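Kurnier open day, Norkwood
20 March 2018

The Kurnier workshop at Norkwood opened its doors for one afternoon and I took the bus over from Grurncombe to see the handling demonstrations. Entry was free. Parking, I gather, was not.

Most of the floor was given over to palletising, which I have seen before. I spent my time at the smaller bench by the stairs, where a two-finger arm was being put through bagged goods. Rigid items are largely a solved problem at this scale. Thin film is harder: the outline changes whenever the bag is touched, and a shiny surface throws highlights that a depth sensor may read as holes. The arm carries a small camera at the wrist, so its view moves with the fingers and the approach can be corrected late.
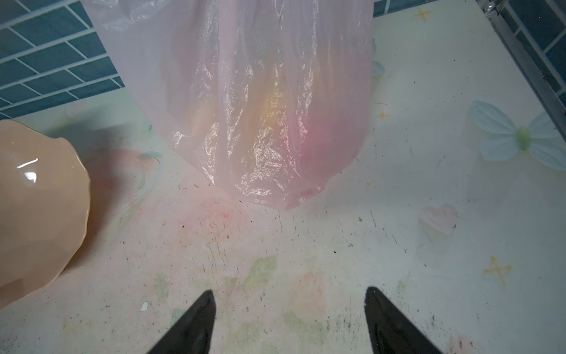 Photo: Kurnier / Norkwood open day

The pink bag is a fair test. It is translucent and badly creased, with something yellow and orange showing through the film, and the printed cream surface under it has a butterfly and roses to confuse any routine that looks for edges. The fingers taper to narrow points, good for getting hold of a fold but with little contact area once they have it.

I asked about force control. The demonstrator said grip force was capped at 10 newtons for bags, and that they had logged 300 trials on film packaging before the open day. I did not get a failure rate. Cycle time was given as 18 seconds per item, too slow for a packing line but reasonable for a development rig.

The talk at 2 covered the Te Moana controller. Slides were dense and the projector was dim. The update rate was mentioned twice with different values, so I have left it out until I can check the data sheet.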